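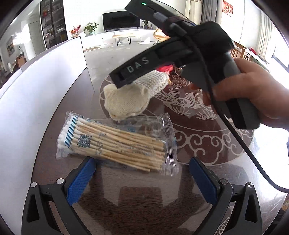
Supplies & Stores | Bench Notes

Wooden-stem swabs: bag sizes, storage and labels

The Histcombe store has moved its cotton swabs from bulk cartons to small clear bags. The change took effect in January and applies to both the Histcombe and Skultville benches. Bulk cartons already opened should be used for general cleaning only.

Wooden stems were kept over plastic ones after a short comparison by Balthasar Baumgartner. Plastic stems bend under light pressure, and the tip then rolls away from the surface being cleaned. Wood stays straight, but it can shed fibers where the stem has been snapped. Do not shorten a stem to reach into a corner – use a narrow foam tip from the Cister drawer.

Storage is unchanged in most respects. Bags lie flat in the second tray, tips all facing the same way, with no more than 3 bags to a stack. Taller stacks flatten the cotton on the lowest bag. The tray liner is replaced every 6 weeks.

Once a bag is opened, fold the end over twice and clip it. Swabs from an opened bag can be used with alcohol for up to 400 hours after opening, after which they go to the general cleaning jar. Write the opening time on the bag in marker, clear of any printed code, or the scanner at the issue desk will reject it. Bags without a readable code are booked out by hand under line 219 of the Bailly stock sheet.

When cleaning glass, work from the center outward and turn the swab a quarter turn after each pass. A used tip does not go back into the solvent. Pour a small amount into a dish and discard what is left.

Questions about stock levels go to Notburga Sutter at the issue desk. Requests for the long-stem version should be in before noon to go out with the afternoon run.

Tags: consumables, cleaning, stores
6 shares | 3 comments
Get Bench Notes by email. You can unsubscribe at any time.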